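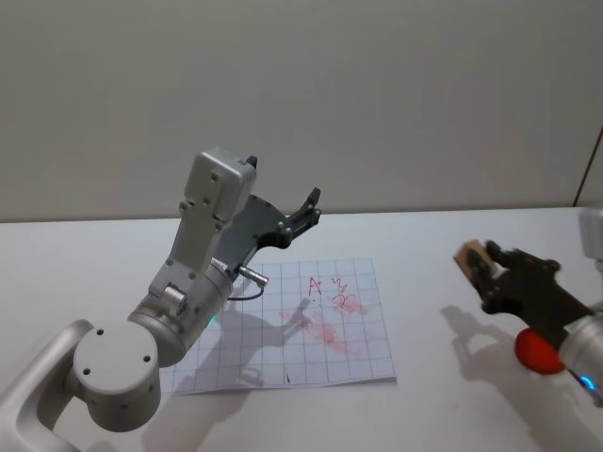

Figure 4.1. Two-arm erasing task: grid sheet, red marker and held block

4.3 Setting up and recording the erasing task

This section applies to the two-arm station at Mirness and to any station built to the same layout. It should be read together with Section 3 (Power, stopping and restart). The results for this task were first reported in the project note of Saturday, May 9, 2026, and the steps below follow the method used in that note.

The task tests whether a policy trained with the Plulilar method can remove marker from one area of a sheet and leave the neighbouring writing readable. One trial is one attempt on one prepared sheet. A full set is 200 trials.

Preparing the sheet

1. Wipe the table and allow it to dry. Faint traces of red on the table outside the sheet do not affect scoring and may be left until the end of the session.

2. Place the grid sheet flat between the two arms. It need not be square to the table edge. The sheet position is varied on purpose between trials and is recorded by the Awwad logger.

3. Write the marks in red marker. Use a capital A as the reference letter, with a scribble immediately to its right. Do not use other colours within a set.

4. Photograph the sheet before the trial starts and save the photograph under the trial number.

CAUTION: Both arms must be stopped before a hand is placed over the table. A lit indicator on the wrist does not mean that the arm is safe to approach.

Loading the block

5. Open the right gripper from the operator's desk and offer the block to the jaws with the handling tongs.

6. Close the gripper at the low force setting. Check that the block does not slip when pressed lightly from the side. A tilted block is acceptable, provided that one face can be brought down on the sheet.

7. Raise both grippers well clear of the sheet and hold them there until the logger is ready.
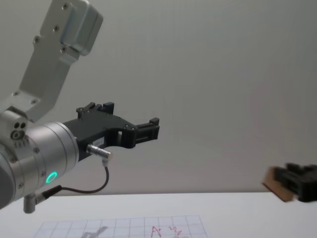
Checking the cable on the left wrist

8. Confirm that the round connector on the gripper is fully seated and that the black cable is held by its clip. The cable should hang in a loose loop. If the loop touches the table at the lowest working height, shorten it at the clip and repeat step 7.

Running and scoring

9. Start the Vavulier recorder, then the policy. Do not touch the table or the sheet during a trial.

10. End the trial when the policy signals that it has finished, or after 2 minutes.

11. Photograph the sheet again and score it against the first photograph. Smudged or faded marker is scored as partly erased - it is not a failure, and it must not be entered as one.

Note: The training set for the reported policy held 430 demonstrations. Sets recorded in January used an earlier sheet design and must not be combined with later ones.

Note: Should the recorder show error 3758, the two arm clocks have drifted apart. Discard the trial, restart the recorder and repeat from step 4 with a fresh sheet.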